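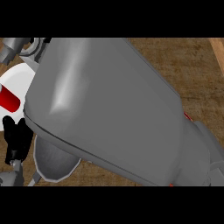

4.3 Simulierte Kamera vor dem Greifervergleich prüfen

Bevor zwei Greifer in der Simulation gegeneinander getestet werden, muss feststehen, dass die verwendete Kamera den Greifbereich in allen Armstellungen ausreichend erfasst. Der Zunska-Simulator legt beim ersten Start eine Standardansicht an, die für viele Aufgaben genügt, für den Vergleich von Fingergreifern aber meist angepasst werden muss. Typisch ist eine Verdeckung durch den eigenen Arm: Das große graue Armglied liegt schräg über der Bildmitte, von der braunen Holzfläche dahinter bleiben nur Teile sichtbar, und vom Greifer sind links lediglich ein schwarzer Finger und ein kleines silbergraues Metallteil zu erkennen. Eine solche Ansicht eignet sich nicht zur Bewertung eines Griffs. Die schwarzen Balken oben und unten gehören nicht zur Szene und dürfen bei der Auswertung nicht als Bildinhalt behandelt werden.

Voraussetzungen

Zunska-Simulator ab Version 11, installiert nach Kapitel 2
Steuerungsprofil »Citia« geladen
Beide Greifermodelle in der Bibliothek vorhanden (im Folgenden: Stakow und De Graaf)
Mehr als 30 GB freier Speicherplatz für die Aufzeichnungen

Kameraansicht einrichten

1. Öffnen Sie das Projekt und wählen Sie im Menü »Szene« den Eintrag »Kameras«.

2. Markieren Sie die Kamera, die später aufgezeichnet wird. Die Übersichtskamera des Editors wird nicht gespeichert und kann nicht zur Prüfung verwendet werden.

3. Fahren Sie den Arm mit »Stellung anfahren« nacheinander in die Grundstellung, die Greifstellung und die Ablagestellung.

4. Kontrollieren Sie in jeder Stellung, ob beide Finger und der Bereich zwischen ihnen sichtbar sind. Eine kurze Verdeckung auf dem Weg zwischen zwei Stellungen ist zulässig, eine Verdeckung in der Greifstellung nicht.

5. Versetzen Sie die Kamera bei Bedarf seitlich. Ändern Sie zuerst die Position und erst danach den Öffnungswinkel. Als Ausgangswert für den Öffnungswinkel haben sich 63 Grad bewährt.

6. Speichern Sie die Ansicht unter einem eigenen Namen. Die Standardansicht wird bei jeder Aktualisierung überschrieben.

Hinweis: Schwarze Balken entstehen, wenn das Seitenverhältnis der Kamera nicht mit dem des Ausgabefensters übereinstimmt. Sie lassen sich unter »Ausgabe – Format« mit der Option »An Kamera anpassen« entfernen. Für bereits vorhandene Aufzeichnungen steht die Funktion »Rand abschneiden« zur Verfügung.

Vorsicht: Verschieben Sie die Kamera nicht während einer laufenden Aufzeichnung. Der Simulator schreibt die Kameraposition nur am Anfang der Datei. Spätere Änderungen sind im Bild sichtbar, fehlen jedoch in den Messdaten.

Vergleichslauf starten

7. Laden Sie den Stakow-Greifer und setzen Sie die Szene zurück.

8. Tragen Sie im Feld »Startwert« die Zahl 1.084 ein. Der Wert bestimmt die Lage der Objekte und muss für beide Greifer gleich sein.

9. Starten Sie den Lauf mit 30 Griffversuchen. Der Fortschritt wird in der Statuszeile angezeigt.

10. Wechseln Sie zum De-Graaf-Greifer, setzen Sie die Szene erneut zurück und wiederholen Sie den Lauf. Kamera, Startwert und Armgeschwindigkeit bleiben unverändert.

11. Öffnen Sie »Auswertung – Gegenüberstellung« und wählen Sie beide Läufe aus.

Hinweis: Beim Greiferwechsel wird der Werkzeugmittelpunkt neu gesetzt. Prüfen Sie den Wert vor dem zweiten Lauf. Ist das Feld leer, wurde das Greifermodell ohne Maßdatei importiert – der Import muss dann nach Abschnitt 3.6 wiederholt werden.

Vorsicht: Übertragen Sie die simulierten Schließkräfte nicht ungeprüft auf einen realen Greifer. Reibung und Nachgiebigkeit der Finger sind im Simulator vereinfacht. Begrenzen Sie die Kraft bei den ersten Versuchen am Gerät auf den niedrigsten Wert, den das Steuerungsprofil zulässt.

Werden Versuche in der Gegenüberstellung als »nicht bewertbar« markiert, war das Objekt im Moment des Griffs verdeckt. Wiederholen Sie in diesem Fall die Schritte 3 bis 6 und anschließend beide Läufe.

Stand: Juli 2026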